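Ratgeber > Rauchfrei werden > Geräte und Apps > Testbericht

Clomon im Test: ein Röhrchen, eine App und sehr viel Pusten

Ich habe in meinem Leben mit Pflaster, Kaugummi, Hypnose-CD und einem Buch aufgehört zu rauchen. Man sieht schon an der Länge der Liste, wie gut das geklappt hat. Als mir der Clomon zum Testen angeboten wurde, ein Atemmessgerät mit angeschlossenem Entwöhnungsprogramm, war meine Begeisterung entsprechend überschaubar. Dann fiel mir ein, dass ich ohnehin wieder einmal aufhören wollte, und am 16. Februar habe ich das Ding ausgepackt und den Aschenbecher in den Keller gestellt. Wegwerfen wäre voreilig gewesen.

Der Clomon misst Kohlenmonoxid in der Ausatemluft. Wer raucht, hat davon mehr als nötig, und das Gerät sagt einem, wie viel mehr. Es ist so groß wie ein dicker Textmarker, hat ein abnehmbares Mundstück, eine Taste und ein Lämpchen, das grün, gelb oder rot leuchtet. Alles Weitere passiert in der App. Das Programm dauert 56 Tage, gepustet wird 5-mal täglich, zum ersten Mal direkt nach dem Aufwachen. Hersteller ist die Firma Sung, die laut Beipackzettel in Nikville sitzt. Der Beipackzettel ist übrigens größer als meine Küchentischplatte und lässt sich nie wieder so falten, wie er war.

Eingerichtet ist das Gerät schnell, sofern man Bluetooth mag und Bluetooth einen zurückmag. Bei mir brauchte es drei Anläufe und einen Neustart. Danach fragt die App ab, was man raucht, seit wann, wie viel und warum. Beim Warum darf man aus vorgegebenen Antworten wählen. »Weil ich süchtig bin« fehlt, dafür gibt es »Geselligkeit«. Ich habe Geselligkeit angekreuzt und an die vielen Zigaretten gedacht, die ich allein im Nieselregen neben den Mülltonnen geraucht habe.

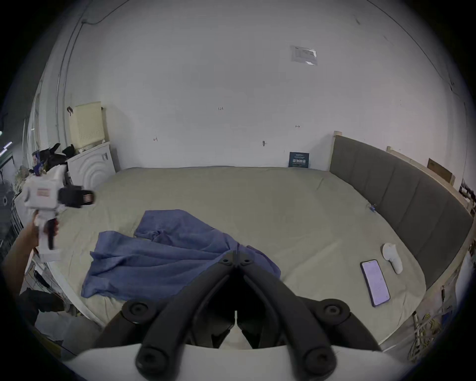

Das Pusten selbst ist schnell gelernt. Tief einatmen, fünfzehn Sekunden Luft anhalten, langsam ausatmen, bis es piept. Wer lange geraucht hat, findet schon das Luftanhalten lehrreich. Lästig sind die Erinnerungen, denn die App kündigt jede Messung an, hakt nach und wird dann pampig (»Hast du uns vergessen?«). Ein Telefon, das mit blasslila leuchtendem Bildschirm neben einem zerknüllten blauen Stück Stoff auf dem Bett liegt, war für mich früher ein Zeichen von Feierabend. Inzwischen zucke ich bei jedem Leuchten zusammen und suche das Mundstück. Man kann die Erinnerungen auf zwei pro Messung begrenzen, der Schalter dafür steckt im Menü unter »Persönlichkeit«, wo ihn wirklich jeder sofort vermuten würde.

Nun zu dem, was das Gerät gut macht. Kohlenmonoxid verschwindet nach der letzten Zigarette recht zügig aus dem Blut, und das lässt sich auf der Anzeige verfolgen. Am Abend des ersten Tages war ich gelb, am zweiten Morgen grün. Ich saß auf der Bettkante, hatte miserable Laune, Kopfschmerzen und das Bedürfnis, einen Fensterrahmen anzunagen, aber ich war grün. Das hilft mehr, als ich zugeben wollte. Nikotinentzug fühlt sich ja vor allem nach Verlust an, und eine kleine Lampe, die stur das Gegenteil behauptet, ist wenigstens Gesellschaft.

Am elften Tag gab es eine Feier, Einzelheiten tun nichts zur Sache. Der Clomon war am nächsten Morgen rot. Die App reagierte darauf erstaunlich vernünftig: keine Strafpredigt, kein zurückgesetzter Zähler, nur die Frage, was vorher los war, und der Vorschlag, weiterzumachen. Da habe ich ihr die Pampigkeit vom Vortag fast verziehen.

Weniger gelungen ist der Programmteil mit dem Namen Catamham. Dahinter verbergen sich Hörübungen gegen akutes Verlangen. Eine Stimme bittet einen, sich das Verlangen als Welle vorzustellen und auf ihr zu reiten. Die Idee ist brauchbar, so eine Attacke geht tatsächlich nach ein paar Minuten vorbei, wenn man sie lässt. Leider dauert die Einleitung so lange, dass die Welle meist schon am Strand liegt, wenn die Stimme beim Surfbrett ankommt. Überspringen lässt sich nichts. Die kurzen schriftlichen Tipps (Wasser trinken, Zähne putzen, einmal um den Block) fand ich deutlich nützlicher, gerade im Büro, wo man ungern mit geschlossenen Augen auf Wellen reitet. 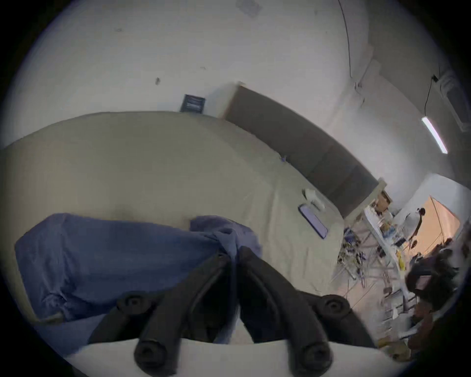
Überhaupt die Grenzen des Programms. Der Clomon erkennt Rauch, mehr nicht. Wer auf die E-Zigarette umsteigt, bleibt vorbildlich grün und nimmt trotzdem Nikotin zu sich. In der Anleitung steht das, in der Werbung habe ich es nicht gefunden. Auch wer neben einem qualmenden Kaminofen pustet, bekommt womöglich einen Wert, den er sich nicht selbst erarbeitet hat. Und zur Frage, ob man den Entzug mit Pflaster, Tabletten oder ganz ohne angeht, sagt die App genau einen Satz, nämlich dass man ärztlichen Rat einholen soll. Das stimmt zwar, und wer regelmäßig Medikamente nimmt, schwanger ist oder es am Herzen hat, sollte es unbedingt tun. Etwas mehr als einen Satz hätte das Thema dennoch vertragen.

Dann das Geld. Das Gerät gibt es nur zusammen mit dem Programm, und eine Packung Ersatzmundstücke kostet 34 Euro. Das ist für Kunststoffröhrchen ein stolzer Preis, den die App mit einer Sparrechnung kontert: Sie zählt, was man an Zigaretten nicht gekauft hat, und zeigt die Summe auch dann an, wenn man nicht danach gefragt hat. In meinem Fall errechnete sie für ein ganzes Jahr 2.272 Euro. Ich habe den Betrag bisher nirgends auf meinem Konto finden können, suche aber weiter.

Zum Akku nur kurz: hält, lädt über USB-C, Kabel liegt bei, Netzteil nicht. Das Mundstück lässt sich mit warmem Wasser reinigen und muss vor der nächsten Messung ganz trocken sein. Ein Etui fehlt, in der Jackentasche sammelt das Röhrchen deshalb alles ein, was dort wohnt. Bei mir waren das Tabakkrümel, was ich als Gemeinheit empfand.

Würde ich den Clomon empfehlen? Leuten, die Zahlen mögen und sich von einem Lämpchen beeindrucken lassen, ja. Wer auf Aufforderungen mit Trotz reagiert, schaltet besser gleich am ersten Tag die Erinnerungen herunter oder lässt es bleiben und geht in einen Gruppenkurs, da gibt es wenigstens Kekse. Ich bin nach den 56 Tagen noch grün. Im Juni will ich wieder pusten und den Wert hier nachtragen. Der Aschenbecher steht vorerst weiter im Keller.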